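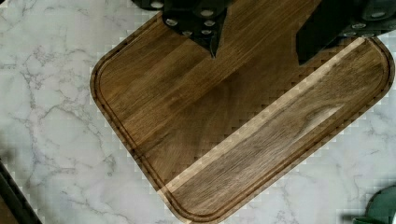

**Cuidar da tábua de madeira**

No boletim de fevereiro prometi escrever sobre as tábuas de cozinha, e hoje cumpro. Eu aprendi português já adulto, por isso peço paciência se algum nome de ferramenta não é o correcto.

A nossa tábua vive na bancada de mármore da cozinha comum da Tahiri. É de madeira escura, com uma faixa mais clara e um sulco perto da borda para receber o sumo da carne ou da fruta. Muitas pessoas lavam bem o meio e esquecem o sulco. Uma escova pequena, das que se usam para legumes, entra ali sem dificuldade.

Para lavar basta água morna e pouco sabão, dos dois lados. Depois a tábua deve secar em pé, com ar nas duas faces, durante a noite. Nunca na máquina de lavar loiça, e nunca de molho no lava-loiça.
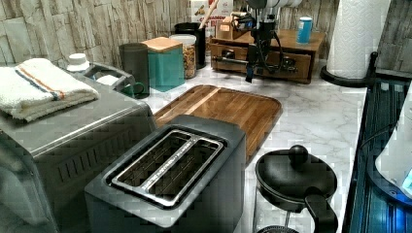

Hamisi Lema escreveu-nos que a tábua dele ficou curva no inverno passado, e pergunta se o calor da torradeira pode ser a causa. Pode ajudar, sim. A madeira que recebe calor só de um lado seca de maneira desigual. Eu deixo sempre um palmo de distância entre a tábua e qualquer aparelho quente, e também viro a tábua uma vez por semana.

O óleo é a parte mais agradável do trabalho. Uso óleo mineral próprio para alimentos, 20 ml para cada face, espalhado com um pano de algodão no sentido do veio. Espero 40 minutos e limpo o que a madeira não bebeu. O azeite eu não aconselho, porque com o tempo fica com cheiro de ranço. Se a superfície está áspera, passo antes uma lixa de grão 400, com a mão leve.

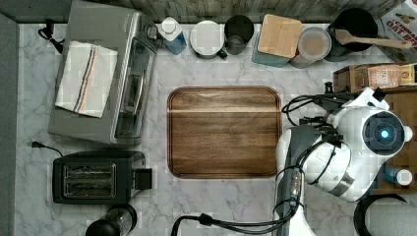
Wafula Makokha discorda de mim num ponto: para ele, a tábua devia ser guardada no armário, e a bancada ficar só para o que se usa de manhã, como a torradeira, a aveia e os frascos. Compreendo a ideia, mas no meu armário falta ar, e a tábua que ainda tem humidade ganha manchas.

Quem quiser tratar a sua pode trazê-la na segunda-feira, às seis da tarde. Haverá óleo e lixa para todos; os panos, por favor, tragam de casa.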